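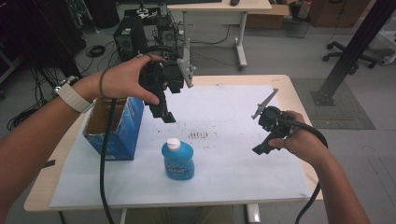

Junhao Zhong and Souad Helmy
Project report, June

Search this site Go

Keeping a pair of hand-held grippers in working order

Our project was the upkeep of one teaching station, which the lab calls Omoregie. It has two hand-held grippers of the same design, each on its own black cable, and a table with a white sheet over most of the top. A person holds one gripper in each hand and does a task with small objects such as a bottle or a box. The recordings go to the Feston server. We did not write any of the learning software. We set up the station, checked it, and fixed what wore out.

Setup

The cables gave us the most work. They hang from the grippers and run off the table, and in our first month they caught on the corners when the operator reached across. We added slack on both sides and moved the connectors lower. A cord around the left wrist is now part of the routine at the start of a session.

The log had reached 2370 recordings when we took over. Of the next 700, we rejected 51. Most of the rejected ones had a dropout on the left cable, and the rest had fingers that did not line up when closed.

Fingers

Each gripper closes two fingers on the object. We check them before the first session and again at 2 p.m. The check is to close them slowly with nothing between them and look for a gap at the tips.

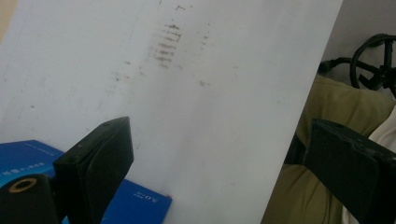

If there is a gap, we loosen the finger screws, close the gripper, and tighten again a little at a time. Souad found that tightening one screw all the way first pulls the finger sideways. We changed the instructions to say this.

White surface

Dark marks build up on it. We wiped it with Jomum cleaner and then with plain water. Some marks stayed. We compared recordings from before and after cleaning and saw no change in tracking, so we took daily cleaning off the list.

Remaining problems

The left cable still needs to be replaced. We ordered one through Jetell but it did not arrive before the end of the term. The spare finger screws are in the top drawer, in the bag with the small hex key.

Last updated: June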